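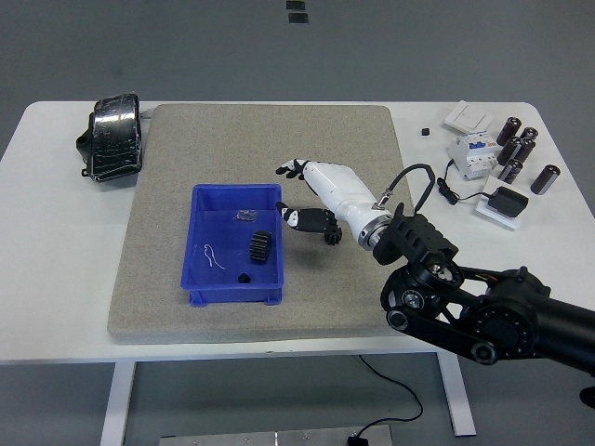 Rarnetti replied to the first post that sorting by size is a trap, and I've been chewing on that ever since!

Small parts drawer: sort by size or by project?
posted by Ellevby, 18/04/2026

I finally have a real hobby corner (so happy!) and a cabinet with 20 little drawers. Gears, springs, bits of wire, baggies of screws I saved from old printers. Do you sort by size, by type, or by what you're building?

Rarnetti
By type, every time. Size sounds tidy until you have a gear and a knob in the same drawer and can't remember which. I keep one shallow bin for whatever I'm building now and empty it when I'm done. Love this stage, enjoy it!

Kostiuk
labels. get labels

Hokemar
Type for me too, but leave 2 drawers blank! I filled all of mine in September and then bought a clock kit with 613 pieces, so the screws lived in a muffin tin for weeks. Screws go by thread first, then length. Oh, and write on the baggies before you fill them, the marker skips once they're lumpy.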